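Reviews Builds Parts Forum About

Bench > Software > Simulators

Pemeris Kitchen Pack, reviewed for a home arm build

Posted 2/19/18 by Rebecca Monti
Filed under: Desktop and garage robots

I've been building an arm in the workshop I share with Margit Sjöberg for most of the winter. The goal is small: pick up a piece of cutlery from a counter and put it in a dish. The first gripper is printed, the second is half printed, and the real counter is a sheet of scrap on two trestles. Before I let the motors near it I wanted to run the motions in software, and Pemeris sells a kitchen scene pack for $66 that loads into their free simulator.

Installation was dull in the good sense. The pack unzipped, the simulator found it, and the sample robot loaded on its tiled pedestal by the counter. It brings its own arm, far larger and smoother than ours, with a two-sided black gripper. You can replace it with your own model, and I did later, but I'd do the first evening with theirs. The scene includes the rest of the room too, with a dining table, chairs and a window. I didn't need any of that, but it helps when you're checking that the elbow won't swing through something.

My first trial was the fork, held tines down at the edge of the frying pan.

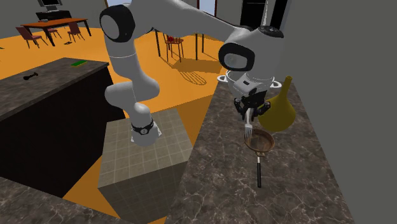 What works

The collision shapes on the dishes are good. A fork that touches a rim stops at the rim, and the pan slides if you push it. In the Bratu scenes I tried last year everything round was treated as a box, so the fingers stopped well short of the thing they were meant to hold.

You can move any object by typing coordinates or by dragging it. The vase and the white pot sit close behind the pan in my layout, and I left them there on purpose. Our real counter is never clear either. Twice the planner gave up with the vase in the way, and both times I had set the wrist angle wrong.

Saving a layout takes one key. I have 14 saved now and they reload exactly as I left them.

What doesn't

The config file for your own gripper is 606 lines long and the comments stop a third of the way down. Margit got our finger lengths in after a long evening and a phone call to a friend at Bomora. A template for a plain two-finger gripper would fix this.

Surface friction has one slider for the whole counter. Stone, wood and steel all behave the same unless you edit the file by hand.

Textures are uneven. The counter stone is nice. Some of the dishes look better than the room does, with fine golden lines across the inside, and the wall is a flat color. I don't mind this for planning motions. If you plan to train a camera on these pictures, look at the samples on the Pemeris site first.

The overhead view is the one I use most. It shows where the finger pads are on either side of a dish and where the utensil lies across it, and I set most of my grasp points from there.
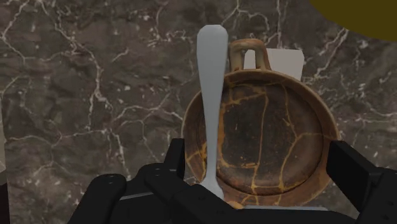 Can you use the pack with a homemade arm that has no model file?

You have to make one first. The simulator reads link lengths and joint limits from a model file, and for a simple arm you can write it in an afternoon from your own measurements.

Running it on our machine

We use an old desktop with a modest graphics card. The full room runs slowly on it. With the dining area switched off (Scene, then Zones) it is fine, and I leave it off unless I'm taking pictures. Memeo's free viewer will open the layouts as well, though it drops the joint limits.

Our printed gripper is rated, by us, for 300 grams. The simulator will let you enter any payload you like and doesn't warn you, so put in the true number.

I'd buy it again at this price. I would wait if your build is only a gripper on a stick – the free table scene covers that. Next job for us is the second finger, then wiring.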